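About Flambridge

Hi, and welcome! I started Flambridge in November with one marble-patterned tabletop, a box of little wooden blocks and a big soft spot for simple things.

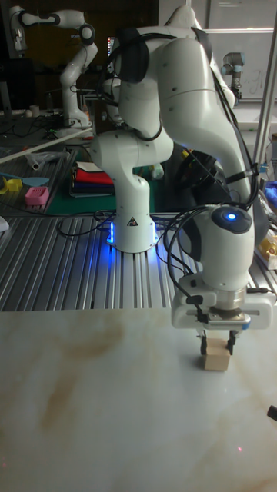

Blocks are still what I love most. We keep 120 of them on the shelf at Killinwood — small enough to pinch between two fingers, and great for stacking.

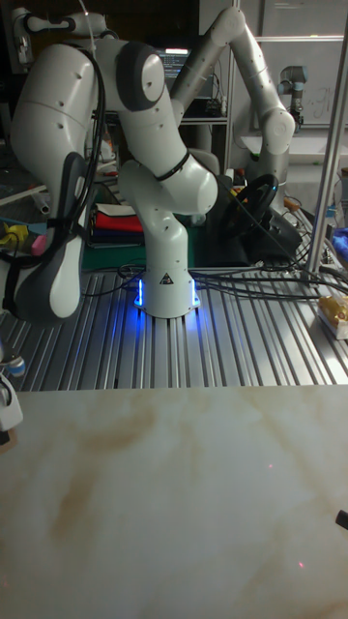

Classes run all year, and the Tralau room seats 34. Come early if you like a good chair!
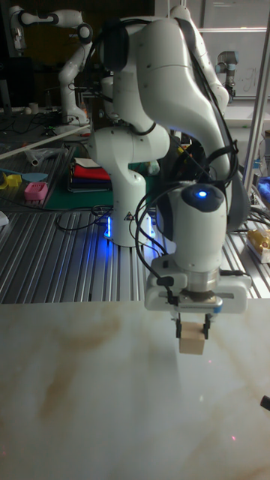 A small wooden cube over the marble-patterned top

I answer all the mail myself, so write anytime. Ask me about tables too — I have opinions. I like plenty of grooved metal rail behind the blocks, and a whiteboard at the back for notes that get fainter every week.

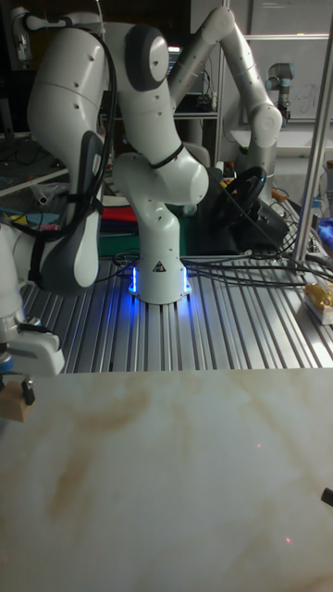
New groups start whenever a place opens up, and beginners are always welcome. You'll get a light-brown block like the one held just above the table, and we'll go from there.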